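Stultum dye notebook, madder bath no. 12

Sep 27, 2024. Third try at a washfast rust color on cotton. The last two came out the shade of a Band-Aid, and one of them had been promised to Solomiia as a scarf. She has been very polite about it.

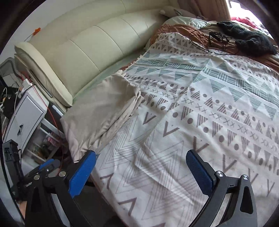
Entered by Ostap Koval, dye bench, Pidthorpe

Scoured the cotton overnight, properly this time. Mordant was alum at 18 percent of fiber weight, up from 10. Bath made up to 1,000 ml with tap water, plus a pinch of chalk, as the March notes say to do and as I ignored in March.

The Lulov madder is ground finer than the old stuff and gets into everything, including my lunch. Put it in a stocking. The stocking is now the best rust color I have ever made.
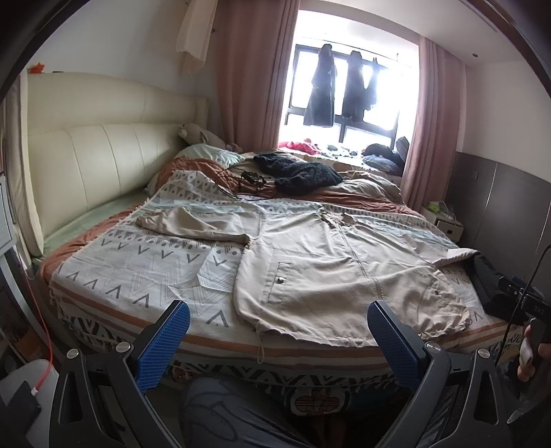 Held the pot below a simmer for an hour, or meant to. The hotplate has its own opinions and went over while I was on the phone with Ostapchuk about the late alum order - so expect some brown. Skeins left in to cool.

Solomiia Demchenko wants an iron dip on half of them. I think it will go to mud, and have written that down here so I can point to it later.

To do: rinse Monday, wash test with the cheap detergent, buy a thermometer that isn't for jam.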